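6. Setting up the tabletop sorting cell

6.1 Before you start

This section covers the Fliden two-arm tabletop cell from first power-on to the first sorting run. It assumes that the arms have been bolted down as described in section 5 and that the controller cabinet is wired and closed. Allow one morning for a new cell. A cell that has only been moved within the same room usually needs steps 6.3 and 6.5 only.

You need the following:
- 5 mm and 6 mm hex keys
- torque wrench, low range
- table cloth, black, matte (supplied)
- two handled baskets of the same pattern (supplied)
- mixed object set
- lint-free wipes
- cell log sheet

CAUTION: Both arms can move as soon as the controller leaves standby. Keep hands, sleeves and hair outside the table edge unless the stop button is pressed in and the status lamp is steady amber.

6.2 Securing the arm cables

1. Press the stop button and wait for the steady amber lamp.

2. Turn each wrist by hand through its full range. The brakes must be released from the service page to do this. Support the forearm with your other hand before you release them.

3. Watch the cable loops over the elbow as the joint turns. A loop must stay slack at both ends of travel. If it pulls tight, open the nearest clip, feed more cable through and close the clip again.

4. Check that each cable still carries its label. Replace a missing label now, while the run can still be traced by hand.

5. Copy the barcode number from each arm onto the log sheet. Gilport service will ask for it before opening a repair case.

NOTE: Do not tie the power and signal cables together. Separate clips are provided on the upper side of the arm.

6.3 Laying the table

1. Wipe the tabletop and let it dry.

2. Spread the cloth with the seam facing down. Smooth it from the center outward. A fold higher than a pencil line will be read by the depth camera as an object and the arm will try to pick it up.

3. Tape the cloth on the underside of the table. Do not tape the top surface - the shine of the tape causes false readings.

4. Place the two baskets side by side toward the back of the table, with their short ends facing each other. The handles stay on. They must stand clear of the fingers when an arm enters the basket from above.

5. Push down lightly on each basket rim. A basket that rocks should be swapped out. Wicker baskets change shape in storage, mostly when stacked under load.

6. Run "Find baskets" from the set-up page. The screen should show one outline per basket. If the outlines touch, move the baskets apart by a finger width and run it again.

6.4 Loading the object set

The first run is made with mixed goods of different shape, weight and surface. A set made up only of boxes will pass on almost any cell and says little about grip settings.

1. Load the right basket with food items and bottles. Include long items such as a banana or an eggplant, round ones such as a peach, and at least one can. Artificial fruit may be used and keeps better between runs.

2. Load the left basket with household goods. Use a cloth as the soft item and leave it bunched. Set a mug upright near a corner and lay a cup on its side.

3. Leave a few items on the open table in front of the baskets. A glasses case and a small water bottle laid flat are suitable, as both are low and need a shallow approach.

4. Bring the arms to the ready position. The fingers should come in low over the front of the table with no part touching the cloth.
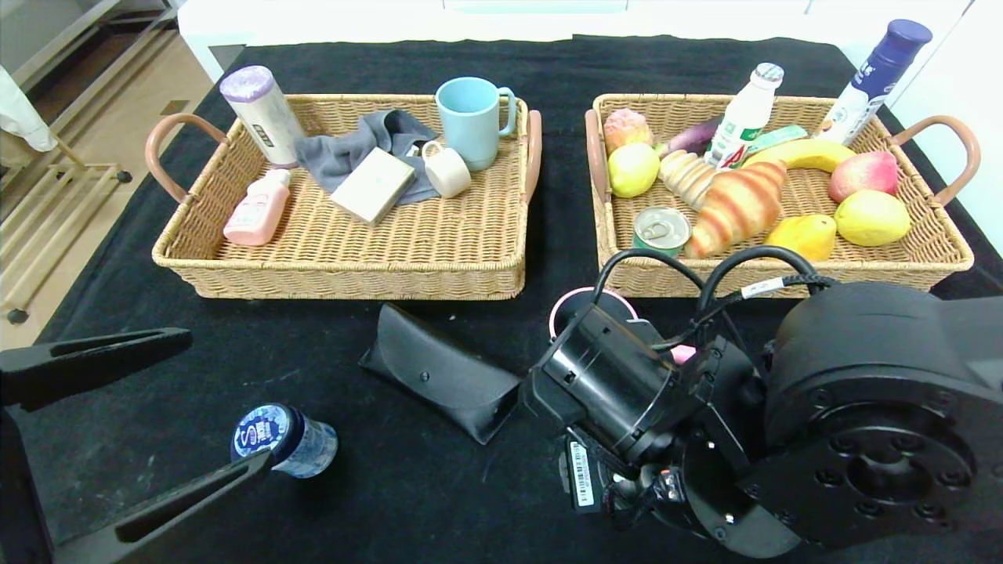

5. Compare the live view with the table. Every loose item must have a marker. An item without a marker is either too close to an arm or too dark against the cloth. The black glasses case is the usual one. Turn it a little and refresh the view before changing any camera setting.

6. Look for items hidden behind the right arm. From the head camera, the arm covers a large part of the near right corner in the ready position, and a cup standing there may show only its rim. Either move such items toward the center or set "Clear view first" to On.

CAUTION: Do not load open liquids, glass or anything with a blade. Spray bottles must be empty and the trigger or cap locked.

6.5 Checking the grip

1. Set grip force to 2 for the first run. Higher settings will mark soft fruit and bread.

2. Select "Single pick" and choose the small water bottle. The fingers should close across the body, not on the cap.

3. Repeat with the glasses case. If the fingers scrape the cloth on approach, raise the table height value by one step and save.

4. Select "Basket pick" and choose an item near the rim. Stop the arm at once if a finger catches the weave. Back it out from the service page in the same direction it entered. Never pull the basket away by hand, as this will tear the finger pads.

5. Make 8 basket picks in all and write each result on the log sheet. Two dropped items are allowed. With more than two, clean the pads with a dry wipe and start the count again.

6.6 If the check fails

Arm stops above the basket and does not enter: a handle is leaning inward. Bend it upright or turn the basket end for end.

Item slips during the lift: pads are dusty or worn. Replace worn pads as a pair.

Both arms go for the same item: the work areas overlap. Run "Find baskets" again, then restart the controller.

Live view freezes: check the head camera plug first. If it is seated, send the log file to Vega Montoya at the Gilport service desk with the barcode numbers from step 6.2.

Section revised Tuesday, June 23, 2026, by B. Calvo. Replacement pads and cloths are ordered under the spare parts list in section 11.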